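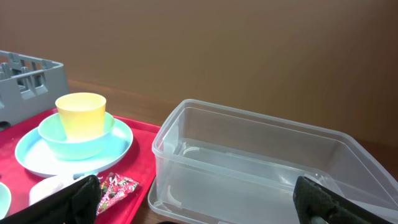

Aqua plate, aqua bowl, yellow cup: a stack on the red tray, with the dish rack behind.

Lucinda Montoya is talking before I have my coat off. She wants to tell me about trays. "People think washing-up starts at the sink," she says, "and I always want to grab them by the shoulders. It starts at the table! If the table's been cleared well, the sink is a pleasure."

She has been running the kitchen side of the Stetura lunch club for six years, and before that she did school dinners, a hospital ward kitchen and one very long summer at a campsite. The club feeds whoever turns up, from toddlers to a gentleman of 91 who comes for the custard, and it does so on pastel plastic crockery that Lucinda chose herself and will defend against all comers.

"We had china when I started, lovely heavy white stuff somebody had given us. The children couldn't carry it and half the older ones couldn't either. I went through the Basta catalogue one evening with a glass of wine and came out with pale aqua and pale yellow. Ngozi said it would look like a nursery. Well, it looks cheerful! People eat more off it, I swear they do."

Ngozi Jibrin, who does the cooking, is peeling carrots at the other end of the room and doesn't look up. "I said it would look like a nursery and it does look like a nursery," she says. "I've come round to it."

At the last count the club owned 458 pieces of the stuff, of which 409 were in the cupboards and the rest were, in Lucinda's words, "out in the world". Some go home with leftovers in them and come back weeks later. She isn't bothered. She is far more interested in what happens between the last mouthful and the rack, and she has plainly given it years of thought.

The method is simple enough to learn in one lunchtime. Each table gets a tray. The big plate goes down first, then the bowl on the plate, then the cup in the bowl, standing up. Small dishes go flat on the tray beside the stack. Wrappers and paper can ride along too, as long as they stay on the tray and out of the crockery.

I ask why the cup goes the right way up, having always been told to turn cups over.

"Oh, I love that you asked me that," she says, and puts down her tea. "If there's a drop of squash left in it, where do you want it? You want it in the cup. Turn it over and it's in the bowl, then it's down the side of the bowl and on the plate, and now you've got three sticky things. Turn them over when they're clean, by all means. Coming off the table, leave them standing."

She is less strict about how high to go. Two place settings in one stack is fine for an adult with steady hands. For the children she likes one plate, one bowl, one cup, and then another stack next to it if there's room. "They're so proud carrying it. You can see their tongues sticking out. I would never take that away from them to save a trip."

The red trays came from Skiler, a catering shop that was closing its branch near the station, and Lucinda bought 17 of them on the spot. What she likes is the raised rim. A flat board would do for carrying in a straight line, she says, but this is a room full of chair legs, and a rim gives you a second chance. She likes the colour too – you can spot one that has been left on a windowsill from right across the hall.

And the sweet wrappers? There is usually a bowl of sweets at the end of lunch, strawberry ones being the favourites, and the wrappers used to turn up everywhere. They were pushed into cups and folded under plates, and one memorable August a wrapper blocked the drain for an entire afternoon. Costel Milošević had his arm down it up to the elbow. "He was very good about it," says Lucinda. "He sang."

Now the rule is that wrappers lie on the tray where you can see them, and the person at the sink tips them into the bin before touching anything else. It sounds like nothing, she admits, but she is delighted with it. In over two years there has been only one more blockage, and that was a teaspoon and a lot of rice.

We move on to racks, and she brightens further, if that is possible. The grey plastic one is her favourite piece of equipment in the building. It's an open crate sort of thing, slots and dividers all the way through, and she has views on where it should stand. Hers goes at the back of the table, to the left, so that the tray can come down in front of it and nothing has to be lifted over anything else.

"I tried it on the right for a while. I tried it on a trolley. Bit-na said, why don't you just put it where your hand already goes? So I shut my eyes and reached, and that's where it's been ever since."

Bit-na Do washes up most weeks and has a reputation for speed. I catch her on her way out and ask for her own tips. She gives it proper thought. Cups first, she says, while the water is at its cleanest, then bowls, then plates. Small dishes last, except that she sometimes does them first because she forgets. "Don't write that down," she adds, and then says I can.

Has anyone ever refused to stack? Lucinda laughs for quite a while. Olumide Igwe, who has been coming since the club opened, brings his plate up in one hand and his cup in the other, then goes back for the bowl. He has done it at every lunch. "He says he likes the walk. So I take them off him and put them on a tray myself, and we have a little chat, and that's probably the nicest part of my day."

Before I go she shows me the crockery cupboard, bowls on the middle shelf and plates below. The Valcárcel jugs live at the top where only Costel can reach them, which she says she means to sort out. Then the kettle clicks and Ngozi calls out that if we're both just standing there, the carrots need slicing. Lucinda is already rolling up her sleeves, and she hands me a knife.

Contact the newsletter team | © Stetura Lunch Club | Back to top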